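## 4. Registro de la escena y primera prueba de agarre

Se supone que ha llegado hasta aquí con el planificador Fuvley instalado, los dos brazos referenciados y el capítulo 3 leído. Si ha saltado el capítulo 3, vuelva a él ahora; el controlador lo mandará allí de todos modos, con un mensaje bastante menos amable.

En este capítulo se enseña al módulo de percepción qué hay sobre la mesa y dónde está. Usaremos la plantilla `limonada`, incluida en la instalación dentro de `escenas/demo`. Trunetti incluye también una plantilla `almacen`, más seria, y que casi ningún cliente abre.

### 4.1 Preparar la superficie

1. Compruebe que las líneas de cinta siguen pegadas a la mesa. El calibrador las utiliza como referencia y no distingue entre una línea torcida a propósito y una torcida por desgana. Ambas son válidas mientras no se muevan después de calibrar.
2. Coloque los objetos de la plantilla. No hace falta precisión milimétrica: para eso ha pagado usted el módulo de percepción.
3. Ponga la mesa bajo la iluminación con la que piensa trabajar. Calibrar con la persiana bajada y ejecutar a pleno sol es una forma respetable de perder una mañana.
4. Abra el panel **Escena** y pulse **Capturar fondo**. Retire las manos antes, no durante.

> **Nota.** La cuadrícula no tiene que ser regular. El calibrador Özkan ajusta cada segmento por separado y tolera huecos en la cinta, siempre que pueda unir los dos extremos. Si no lo consigue, marcará el segmento en naranja y esperará a que usted lo una a mano con la herramienta **Puente**.

### 4.2 Etiquetar los objetos

1. En el panel **Escena**, pulse **Detectar**. El sistema propondrá una etiqueta y un contorno para cada objeto.
2. Revise las propuestas una por una. El botón **Aceptar todo** existe porque lo pidió el departamento comercial.
3. Asigne a cada objeto una clase de manipulación:

| Clase | Uso | Objetos de la plantilla |
|---|---|---|
| `rigido` | Agarre directo | limones enteros, majador, cuchillo |
| `delicado` | Agarre con fuerza limitada | fresa, vaso |
| `granel` | Se toma una porción del montón | hielo |
| `deformable` | Solo agarre por pinza superior | toalla |
| `soporte` | No se agarra; define un plano | tabla, bandeja |

4. Las rodajas de limón se solapan y suelen detectarse como un único objeto alargado. Selecciónelo y pulse **Separar**. Si insiste en verlo entero, baje el umbral de borde un punto y repita.
5. Marque la bandeja como `soporte` aunque no quepa completa en la imagen. El planificador extrapola el contorno a partir de las esquinas visibles.
6. Desactive **Leer texto** en las propiedades de la bandeja. El lector de etiquetas es diligente y pasará un buen rato con las letras «TAIJI BEAR», que desde la cámara quedan del revés y no aportan nada a la limonada.

> **Precaución.** El hielo es translúcido y lleno de caras brillantes, y el sensor de profundidad lo interpreta con imaginación. No use nunca la altura medida dentro del cuenco como límite de descenso. Active **Fondo por borde**, que calcula la cota a partir del contorno del recipiente.

### 4.3 Posición de aproximación

La posición de aproximación es el punto en el que la pinza se detiene antes de bajar. Es el único momento en que conviene mirar la mesa y no la pantalla.

1. Seleccione el brazo derecho y el objeto `hielo`.
2. Escriba 163 en **Altura de seguridad (mm)**.
3. Deje el límite de velocidad en 6 %. Le parecerá lento. Lo es.
4. Pulse **Planificar**. La trayectoria se dibujará en verde si es válida y en rojo si atraviesa algo, incluida la propia base del robot, por la que el planificador siente cierta querencia.
5. Pulse **Ejecutar hasta aproximación** y espere al aviso de pausa.
6. Compare la mesa con la vista del panel. La pinza debe quedar sobre el cuenco, con los dedos hacia abajo, y el otro brazo fuera de la zona de trabajo.

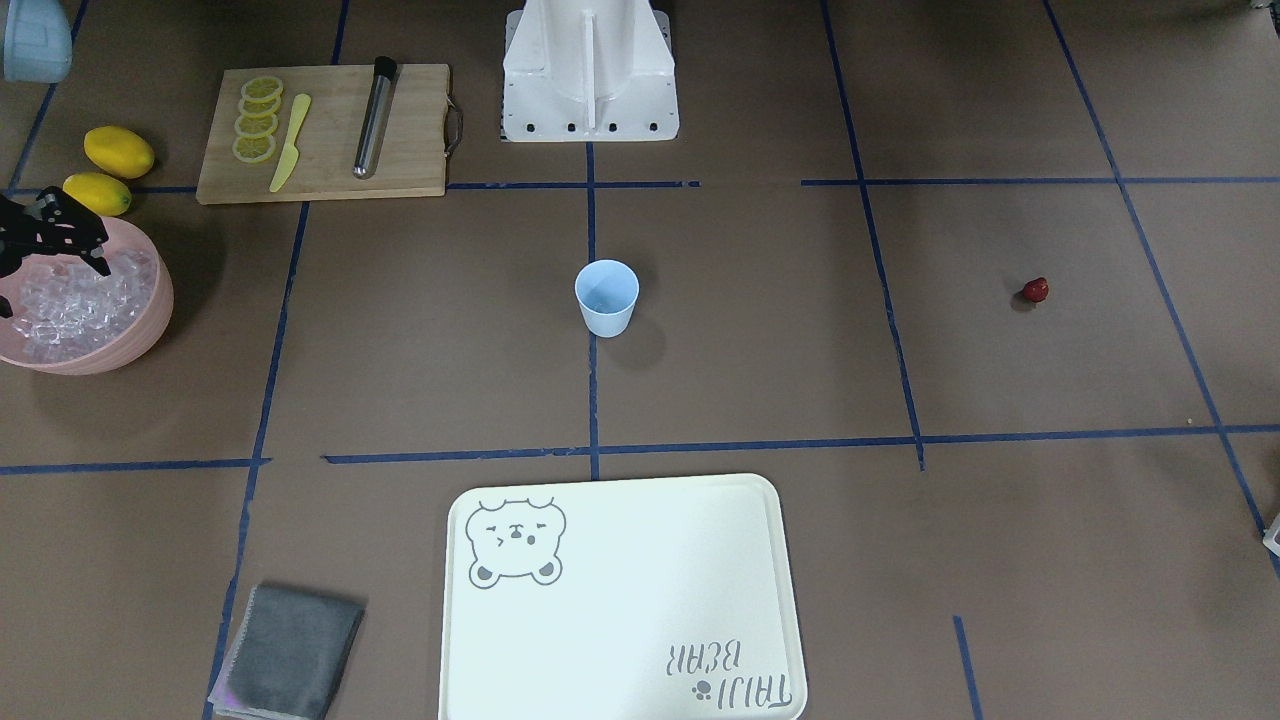 ### 4.4 Prueba de agarre

1. Mantenga una mano junto a la parada de emergencia. La otra puede sostener el café.
2. Pulse **Continuar**. El brazo descenderá, cerrará la pinza y subirá de nuevo a la altura de seguridad.
3. Repita la prueba 3 veces con el mismo objeto. El registro debe mostrar el mismo identificador de trayectoria en todas; si cambia, el planificador está recalculando a mitad de camino y hay que revisar la opción **Replanificar en línea**.
4. Pase al vaso. Es de papel, así que confirme antes que su clase es `delicado`. Un vaso etiquetado como `rigido` solo se agarra una vez.
5. Termine con la fresa. Por su tamaño puede quedar descartada como ruido; en ese caso, reduzca **Área mínima** hasta que aparezca. Si aparecen además migas y motas, se ha pasado.

> **Nota.** Para el cuchillo, defina el punto de agarre en el mango con la herramienta **Ancla**. El planificador prefiere el centro de masas y carece de opinión sobre los filos.

### 4.5 Mensajes frecuentes

**`E-556: objeto sin plano de apoyo`**
Algún objeto descansa sobre un soporte que no se ha etiquetado. Casi siempre es la tabla. Vuelva al apartado 4.2.

**`Línea de referencia oculta`**
Hay algo encima de la cinta, por lo general la toalla. Si el resto de la línea se ve, pulse **Ignorar tramo**. Si no, mueva la toalla y capture de nuevo el fondo.

**`Objeto fusionado con soporte`**
Suele ocurrir con las rodajas sobre la tabla clara. Suba el contraste local o mueva las rodajas un poco. Cambiar de tabla también funciona, aunque el servicio técnico prefiere que se pruebe antes lo demás.

**`Confianza insuficiente`**
El módulo no está seguro de lo que ve. Pulse **Mostrar candidatos** y elija. No hay penalización por tardar.

### 4.6 Guardar y exportar

1. Abra **Escena > Guardar como** y póngale un nombre que vaya a entender dentro de un mes. `prueba_final_buena_2` no lo es.
2. Para usar la escena en otra estación, expórtela en formato Brelenari (`.brl`). Se incluyen etiquetas, clases y anclas; la calibración no viaja con el archivo y debe repetirse en destino.
3. Cierre el panel, lleve ambos brazos a reposo con **Inicio** y retire el hielo antes de pasar al capítulo 5.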